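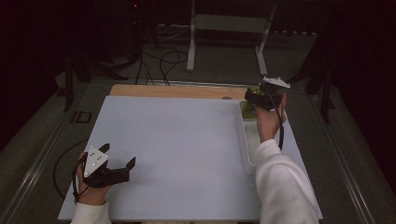 Puesto de demostración del área de manipulación, durante la jornada de puertas abiertas del centro Prustano.

El centro tecnológico Prustano abrió en noviembre sus instalaciones a empresas, centros de formación profesional y público general. La jornada, organizada junto con la firma Witholm, incluyó un recorrido por los laboratorios de automatización y una demostración de manipulación con pinzas de mano en la que participaron 68 visitantes, distribuidos en turnos de 10 minutos. Al término del último turno, la persona responsable del área de manipulación atendió a esta publicación para explicar el alcance del proyecto Golilier, en el que se enmarca la actividad.

«El objetivo de Golilier es que las tareas de mesa que hoy se realizan a mano puedan describirse con suficiente precisión para que un sistema automático las aprenda», señaló. A su juicio, la programación convencional sigue siendo adecuada para series largas y piezas idénticas, pero resulta costosa cuando el producto cambia cada pocas semanas. «Una empresa pequeña no puede detener la línea cada vez que recibe una referencia nueva. Necesita otra forma de enseñar a la máquina.»

Esa otra forma es la que se mostró al público. La persona que realiza la tarea sostiene una pinza en cada mano y trabaja con ellas sobre la mesa, de modo que los dedos no tocan directamente los objetos. «Quien prueba por primera vez suele mover demasiado el brazo y poco la muñeca», indicó la responsable. «Al cabo de unos intentos el gesto se vuelve más corto. Nos interesan ambas fases, también los errores, que se conservan y se etiquetan como tales.»

Preguntada por el volumen de trabajo acumulado, la responsable precisó que el proyecto dispone hasta la fecha de 2316 ejecuciones registradas, correspondientes a 31 tareas distintas. La mayor parte consiste en coger, trasladar y depositar objetos de pequeño tamaño. El siguiente bloque, previsto para el próximo semestre, se dedicará a operaciones en las que las dos manos deben actuar de manera coordinada, «donde una sujeta y la otra inserta, o donde ambas levantan a la vez».

La entrevista abordó asimismo las dudas planteadas por los asistentes. Varias preguntas se refirieron al efecto de estos sistemas sobre el empleo en los talleres de la comarca. «Es una pregunta legítima y no corresponde al centro responderla en solitario», afirmó. «Lo que sí podemos decir es que las empresas que acuden a nosotros lo hacen, en su mayoría, por puestos que llevan meses sin cubrir. El conocimiento de quien ha desempeñado esa tarea durante años es la base de todo el proceso, y así debe reconocerse en los convenios de colaboración.»

Sobre la participación de Ajayi, empresa dedicada al envasado de componentes, explicó que su aportación consiste en proponer tareas reales y valorar los resultados con criterios de producción. «En el laboratorio tendemos a dar por buena una ejecución que en planta no se aceptaría. Ellos nos corrigen en la tolerancia y en el ritmo.» Witholm, por su parte, colabora en el mantenimiento de los puestos y en la formación del personal técnico.

El centro ha confirmado que repetirá la convocatoria el próximo curso y que ampliará el número de turnos, al haber quedado solicitudes sin atender. Los centros educativos tendrán preferencia en la franja de la mañana. Las inscripciones se tramitarán en la secretaría de Prustano, donde también puede solicitarse el programa de visitas técnicas para empresas.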